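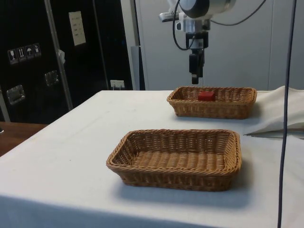

The demo table at Zestora's open day, with a red block in the far basket.

I went to the Zestora open day expecting a big show and fell for a red block and two wicker baskets. Give me this over a dance routine any day! A small job on a plain white cloth lets you watch the fingers - and fingers are where the hard work is. Florencio Cordero has been at it since 2021, and he took our questions for 50 minutes.

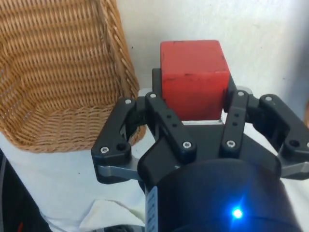 More small demos, please

Other firms should copy this. I'd happily drive back in February to see the same arm try a sock, or an egg - and I'd bring my kids.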